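Two-arm sock hanging, pointing as the instruction

ebhardwaj_s
We finished the August runs on the Danby setup. The policy gets a pointing cue as well as the camera views. It trained on 382 demos and the right arm handles the clips.

kadach_inger
Is the cue a laser?

ebhardwaj_s
No, a marker pen in the left gripper, aimed at a sock. 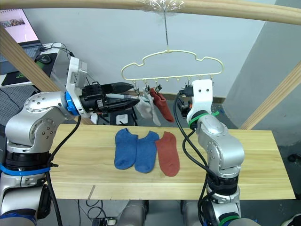

How long is one demo?
20 seconds, from the first arm movement to the release.

estela.d
I don't think the cue does much. Our Braserow baseline had 2,000 demos with text only and it rarely picked the wrong sock.

ebhardwaj_s
Were any of yours the same colour?

estela.d
No, all different.

kadach_inger
Then it's not the same test. I'd still want a run with the pen taken away.

ebhardwaj_s
Fair. I'll do that on Wednesday and post the failures too.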